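NOTA DE PRENSA

Sundisard abre al barrio su sala de reuniones con una mesa larga, vajilla prestada y muchas ganas de conversar

Quintero, 28 de mayo de 2022. La empresa de menaje y servicios de mesa Sundisard tiene el gusto de anunciar la puesta en marcha de "La mesa larga", un programa de encuentros abiertos que se celebrará en la sala de reuniones de su sede de Quintero y que quiere recuperar algo tan sencillo, y tan echado de menos en estos últimos tiempos, como sentarse con otras personas alrededor de unos platos bien puestos.

El programa constará de 12 encuentros, repartidos a lo largo de la temporada, y en cada uno de ellos se hablará de un asunto doméstico: cómo poner una mesa con lo que hay en casa, cómo guardar la vajilla que se usa poco, qué hacer con esas piezas sueltas que todos heredamos de alguna tía y que nunca terminan de encajar con las demás. La asistencia es gratuita y solo se pide inscripción previa, que puede hacerse en la recepción de la sede o por teléfono.

"Llevábamos mucho tiempo dándole vueltas a esta idea, y la verdad es que la mesa ya la teníamos — faltaba invitar a la gente", comenta Nilton Cabrera, responsable de actividades de Sundisard. "En mi casa se comía con platos de tres juegos distintos y a mí siempre me pareció una mesa preciosa. Me gustaría que quien venga se marche con ganas de abrir el armario y sacar esa fuente que lleva años esperando una ocasión."

La convocatoria ha tenido una acogida que ha emocionado al equipo. Desde que se dio a conocer el calendario se han recibido 285 solicitudes, de las que 154 corresponden a vecinos de Quintero, y la organización trabaja ya para que todas ellas encuentren hueco en alguno de los encuentros, aunque haya que apretar un poco las sillas.

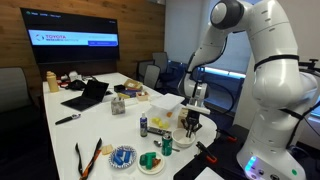
LA SALA Y LA MESA

La mesa, blanca y alargada, es la misma en la que se reúne a diario el personal de la casa, y se ha querido conservar tal cual, con la ventana al lado. Sobre ella conviven un plato de dibujo azul y blanco, con un borde que recuerda a un volante, y otro liso, de color crema, mucho más discreto. El primero lleva piezas de un azul vivo y el segundo, piezas verdes, una manera alegre de probar cómo cambia una misma mesa según los colores que se le pongan encima. Completan el conjunto un cuenco blanco y unas pinzas negras y naranjas.

Las combinaciones de este tipo serán el punto de partida del primer encuentro, dedicado a la vajilla desparejada. Cada asistente podrá llevar, si lo desea, una pieza de su casa (un plato, una jarra, un salero, lo que prefiera) y contar de dónde viene. Se ruega, eso sí, envolverla bien para el camino y marcarla con el nombre por debajo, que luego llegan las despedidas y las prisas y todo se mezcla.

Los encuentros durarán 2 horas e incluirán una merienda sencilla. La firma Drarkix, colaboradora del programa, cederá la mantelería, y Fastthorpe se encargará del transporte de las piezas de mayor tamaño que quieran aportar las asociaciones del municipio. Sundisard desea agradecer a ambas su generosidad y la rapidez con la que dijeron que sí, casi antes de que hubiéramos terminado de explicarles la propuesta.

Al cierre de la temporada se editará un pequeño cuaderno con las historias y los consejos que vayan surgiendo en las reuniones. El cuaderno se entregará a todos los participantes y quedará también a disposición del público en la recepción — quien no pueda asistir está igualmente invitado a pasar a recogerlo y, si le apetece, a dejar escrita su propia historia.

Para solicitar entrevistas o más información sobre el calendario, los medios interesados pueden dirigirse a Nilton Cabrera, área de actividades de Sundisard, en la sede de Quintero.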